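About Hareo

Small soft things for hair, wrists and the bathroom shelf 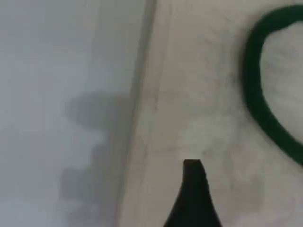
Velen, February

Hareo began with a drawer, the kind everybody has, full of stretched-out elastics, bent pins and one good hair tie that could never be found on a school morning. We started sewing our own at the kitchen table, gave most of them away to cousins and neighbors, and when the neighbors came back for more (and brought their sisters!) we rented a room over the old shoe store on Coste Street and bought a second sewing machine.

There are still only 4 of us, and we still cut and finish everything in that room. We work mostly in quiet colors – deep green has been our favorite from the start, and we would happily make nothing else if our customers let us. Every loop is pulled by hand before it goes into its envelope, and the ones that feel too tight or too slack go into a basket by the door, where anybody who visits is welcome to dig around and take a few home.

Last year we sent out a little over 3000 orders, a number that still makes us laugh, considering that our first batch took three evenings and used up all the thread in the house. Our larger set, the Inico, comes in a cotton pouch and was made for people with thick hair, who wrote us some very long and very helpful letters.

The room is open to visitors on Saturday mornings. Come up the side stairs, mind the low step at the top, and ring twice, as the machines are loud and we tend to talk over them.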